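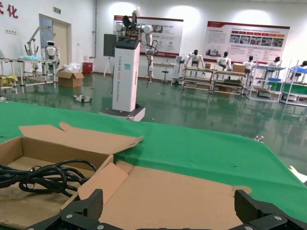 Recording Box and Cable Demonstrations by Remote Control

Canidov Training Floor - Operator Guide
July 4, 2021

Purpose

This guide sets out the procedure for recording demonstrations of tasks that involve an open cardboard box and a length of cable. It applies to all operators who work at the cloth-covered tables and use the Wongate hand controllers. Operators who guide the arm directly by hand should follow the same steps, except where noted.

A demonstration is one complete attempt at a task, from the start position to the end position. The set for each task consists of 400 accepted demonstrations. Rejected attempts do not count toward the set, but they must be kept and labeled.

Before You Begin

Confirm that you have completed the introductory session and that your operator number is active in Pap, the recording program. Read the task card for the session in full. The card states the start position, the end position and the time limit.

Check the table. The cloth should lie as flat as possible and should be clipped at the edge. A fold under the box will cause it to shift when the flaps are pressed. Small wrinkles elsewhere on the cloth are acceptable and do not need to be removed between attempts.

Check the gripper. Both fingers should open and close fully, and the screws at each finger should be tight. Do not adjust the screws yourself. Report a loose finger to the floor supervisor and wait for it to be corrected.

Setting Up the Box

1. Place the box on the cloth with its opening facing up. It should be within reach of the gripper without full extension of the arm.

2. Spread the flaps. The front flap should be folded outward toward the gripper. The rear flap may stand up or lean back. Do not tape it down.

3. Put the cable in the box in loose coils. It is permitted for loops to hang over the wall of the box, and operators are encouraged to vary this from one attempt to the next.

4. Change the position of the box slightly after each attempt. A turn of the box or a shift to the left or right is sufficient.

Boxes with torn or creased flaps remain in use. The robot is expected to handle worn packaging, and a set recorded only with new boxes is of limited value. A box should be replaced when a wall no longer stands without support.

Recording a Demonstration

1. Bring the gripper to the start position and hold it still for 2 seconds. Pap will not accept an attempt that begins in motion.

2. Start the recording and move toward the cable at an even pace. Approach from above, with the fingers open on either side of the loop you intend to take.

3. Close the fingers on a single loop where possible. If several loops come up together, continue - this is a normal outcome and should be recorded.

4. Lift the cable clear of the box wall before moving sideways. Pulling it across the wall will drag the box over the cloth.

5. Set the cable down at the end position given on the task card. Open the fingers fully and withdraw upward.

6. Stop the recording and enter the result.

Operators guiding the arm by hand must keep their hands behind the wrist camera at all times. Any attempt in which a hand appears between the fingers is to be rejected.

Correcting Mistakes

A missed grasp is not a reason to stop. Withdraw a short distance, line up again and make a second attempt within the same recording. These corrections are useful in training. Stop only if the cable falls from the table, the box tips over or the arm reports a fault.

Do not reach in to help the robot. If the cable catches on a flap, release it with the gripper or end the recording and mark it as rejected.

Session Limits and Labels

Record no more than 24 demonstrations before taking a break. Operator movements tend to become hurried in longer sessions, and this is visible in the recordings.

Label each attempt before starting the next one. Use "accepted", "accepted with correction" or "rejected", and give a short reason for any rejection. Labels entered at the end of a session from memory will be returned to the operator.

Review

Completed sets are sent to the Garadeo review desk. The March review covered 1,085 recordings from the cable tasks. The most frequent reason for return was a missing pause at the start position, followed by incomplete opening of the fingers at release. Operators should check both points in playback before submitting a session.

Questions about a returned recording should be sent to the review desk with the session number included.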